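From: Diễm Lại
To: reuse-swap list
Subject: Re: [reuse-swap] What do we do with the odds and ends bin?

Hi all,

Thanks for starting this one, Oravec. I have been hoping someone would ask about the bin for ages, and I have opinions! Quoting you so people don't have to dig:

> I emptied the car after the April swap and I still have two
> bags of stuff that doesn't fit any of our tables. It isn't
> clothes, it isn't kitchen, it isn't books. Last time we put all
> that in one big bin at the end and let people rummage, and at
> closing time most of it was still there and I ended up taking
> it home. Is there a better way? Should we refuse the small
> things at the door? I don't want to be the storage unit
> forever. My garage has feelings too.
>
> Also, where do empty cans go? People keep leaving them.
>
> Oravec

Please, please don't refuse the small things at the door. The odds and ends are my favorite part of the whole swap. I got my good scissors out of that bin, and a bicycle bell that still makes me happy every single morning. The trouble with it (in my view) is that we've been asking one container to do three jobs. It's where people drop things they can't place, it's where we put things we haven't looked at yet, and it's also supposed to be the display. Nobody wants to shop from a pile.

So I've been trying a different routine with the smaller stuff, at the long table at Brener, and it goes so fast once you have the hang of it. I did two full bags in under 30 minutes, including a break to answer the phone. Here are the steps as I do them now. Steal whatever you like.

1. Only tip out a little at a time.

My first try was a disaster. I dumped everything in at once and spent the whole time moving things off other things. Now I put in one layer at most, so every item is lying on the floor of the bin with some space next to it. A big gray bin with sloping sides is great for this, by the way, much better than a box with straight walls. You can see down into the corners and your hands don't get scraped. Ours is scratched and scuffed all over and I love it. It means I never have to be careful with it.

A batch can be really small. Four things is fine! A green cup turned upside down, a pair of bright blue sunglasses, a crushed can and a clear plastic thing that looks like a tape dispenser: that's a perfectly good round, and between them they go to four different places, so you can practice the whole system in one go. 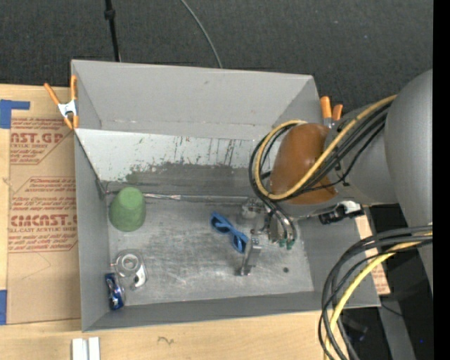

2. Take the trash and recycling out first.

This answers the can question. A crushed can is never going to be a swap item, so it comes out before anything else and goes straight into the recycling bag hanging on the end of the table. I used to leave cans until last and I'd pick up the same one again and again. Give it a rinse later if it needs it, and keep a rag handy if you're sorting on somebody's nice table. Oravec, if we hang a second bag by the entrance with CANS written on it in giant letters, I bet you'd find far fewer of them in the donations.

3. Pull anything that belongs on a table we already have.

A cup goes to kitchen. It doesn't matter that it came in a bag with a lot of junk, and it doesn't matter that it's all alone. Single cups go quickly! Students take them, people who broke one of theirs take them, people who want something to keep toothbrushes in take them. I turn it over, look inside, run a finger around the rim for chips, and off it goes. I'd guess half of what we call odds and ends is really kitchen or desk stuff that got separated from its friends.

4. Sunglasses and other things people wear on their faces.

These deserve their own little tray, and I'm very firm about it. If sunglasses go in a heap the lenses get scratched, and then we're giving away scratched sunglasses. Fold the temples in, lay them on a cloth, and don't stack anything on top. Bright colors go in front. I set out a mirror last time and it was the busiest corner of the room, with kids and grandparents taking turns. It was so much fun that I didn't get my own lunch until the packing up.

5. The desk things.

Tape dispensers, staplers, rulers, hole punches, all the stuff that lives in a drawer. Clear plastic ones can be hard to spot against a pale background, so run your hand along the edges of the bin before you decide it's empty. Check whether there are any loose pieces and keep them together with a rubber band. If you aren't sure what something is, put it in with the desk things anyway and write "what is this?" on a sticky note. Someone always knows. Futa identified a mystery clip of mine from right across the room.

6. Whatever is left.

By this point you'll have a small number of true oddities, and those can go in the rummage bin. It should be a shallow one that gets topped up through the afternoon, so there's always something new near the top for people who come by twice. I had 11 items in mine by the end of the last sort, out of both bags. Eleven! That's a rummage bin I would happily rummage in.

And for closing time, a suggestion. Whatever is still in the rummage bin gets split up between those of us who are packing up, one small bag each, and we bring it back to the next sort. Then it isn't all in one garage. I'll take the first bag.

A couple of practical bits while I have everyone's attention:

The sorting table at Brener is free from four o'clock on swap days if we set up the clothes racks along the other wall. I've checked, and there's plenty of room to walk between them. Bring gloves if you hate sticky things. I don't bother, but my hands have been washed so many times this spring that they squeak.

For the labels, I used the backs of old flyers from the Grorkuvar craft day. We have about 600 of those left over, so please nobody buy cardstock. They take marker really well and they stand up if you fold them in half the long way.

I could also use a few more trays. Baking sheets, drawer organizers, lids from big storage tubs, anything flat with a bit of an edge. Reply on the list or leave them on the shelf by the back stairs with my name on them.

If anyone wants to try a batch with me before the next swap, I'd love the company. We can do Oravec's two bags first and see how far we get. I'll bring the mirror and something to eat.

Diễm

P.S. Oravec, if there are any more bicycle bells in those bags I would like it on record that I asked first.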